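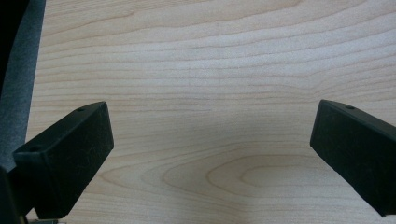 Pendley Voters' Forum
Minutes, September meeting
Tuesday, called to order 7:05 p.m. Quorum present. The chair presided and the secretary took notes.

Minutes of the last meeting
Approved with one correction. The line saying the Forum "welcomed" the county's transparency pledge was changed to say it "received" the pledge. One member asked that the words "again" be added. Not seconded.

Candidate questionnaire
Both candidates for the state senate seat have now returned the questionnaire. The challenger answered every question. The incumbent answered two and attached a brochure to the rest. Members did not agree on which was more informative. The challenger's answer on road funding promises no new taxes, no new debt and 79 miles of repaving, and gives no source for the money. The secretary was asked to write back to both campaigns: to the incumbent for the missing answers, and to the challenger for the arithmetic.

Measure 6, lobbyist disclosure
The drafting group reported on the text of Measure 6, which would require anyone paid to influence a county vote to register and list their clients. The group supports the aim. It has doubts about the draft. Payments under $700 in a quarter are exempt, and there is nothing to stop a client from splitting one fee among several employees. Fines are left to be "set by rule," with no date for the rule.

A member said a weak law was better than none and could be fixed later. Another asked for a case in which the county had gone back and fixed one. The zoning notice ordinance was offered. Discussion followed on whether that had been a fix.

Motion to endorse Measure 6 as written: failed.
Motion to take no position and publish the drafting group's concerns on the website: carried.

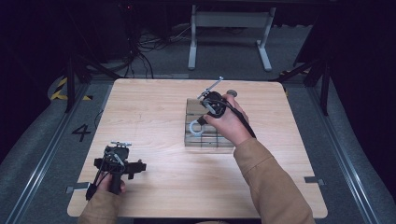 Polling
The Rizk poll showing Measure 6 well ahead was passed around. Members noted that the question asked whether voters favor "open and honest government," which did not strike anyone as a close call, and that the measure itself came up only afterward. The poll was paid for by the Yes campaign. The chair suggested the Forum not cite it. Agreed without a vote.

Election software
The county has proposed moving voter registration records to a system called Zarado, on the advice of its consultant, Irkex. The report from Irkex says the change will save staff time. It does not say how much, or what the staff will do instead. A member who attended the county's open session said the question of who recommended Irkex was asked twice and answered neither time. The secretary will file a records request for the contract and any competing bids. The Forum takes no view on the software until it has seen them.

Debate night
The high school auditorium is confirmed. The incumbent's office has said attendance is "very likely," the same wording it used before the last debate, which went ahead with one candidate. The chair proposed printing the program with both names. After discussion it was agreed to hold off on printing. Questions from the audience will be taken on cards and read in the order received, with no screening by either campaign.

Other business
The newsletter needs a new editor. No one came forward. Carried over.

Action items
Secretary: letters to both campaigns; records request to the county.
Drafting group: one-page summary of concerns on Measure 6.
Chair: written answer from the incumbent's office on the debate.

Adjourned 8:50 p.m.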